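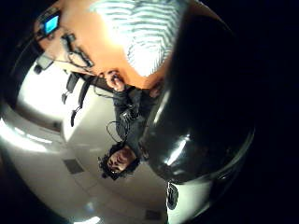 Orange paint and one good light, cables not sorted yet.

I put off the cable job all winter, and then one evening I ran out of excuses and got going. If you have a corner where the chargers and leads go to breed, maybe some of this will help.

First thing, turn on every light you've got. Black cables in a dim room all look like the same cable! Our wall color is a deep orange (I still love it, seven years on) and it makes everything cozy and warm, but it eats light like you wouldn't believe. I now drag a desk lamp over too, and set it low so it shines along the floor.

Unplug before you untangle. I know, I know. I used to tug at things while they were still plugged in, and I bent a perfectly good connector that way. Hang the thin ones around your neck or over your arm while you work – it keeps them off the floor and leaves both hands free.

Coil loosely. Make each loop as wide as your hand is long and give the cable a little roll between finger and thumb as you go, so it lies flat. My neighbor Gunārs Grīnberga showed me that one, and he also told me to quit wrapping them around my elbow. He was right about the kinks.

For ties I cut up an old strip of hook-and-loop tape into pieces as long as my finger. Bread bag clips are fine for the skinny ones. Skip rubber bands, they go gummy in summer and leave a mark (ask me about June).

Label both ends. Masking tape folded over like a little flag, written in pencil. I did 17 of them and then had to go find more tape.

Glossy black things show every fingerprint, so keep a dry microfiber cloth in your back pocket and wipe as you put stuff back. White plastic gets a barely damp cloth, and stay well away from the sockets with it.

The leads I can't match to anything go in a shoebox on the top shelf. If I haven't opened it by next spring, off it goes to the recycling drop-off.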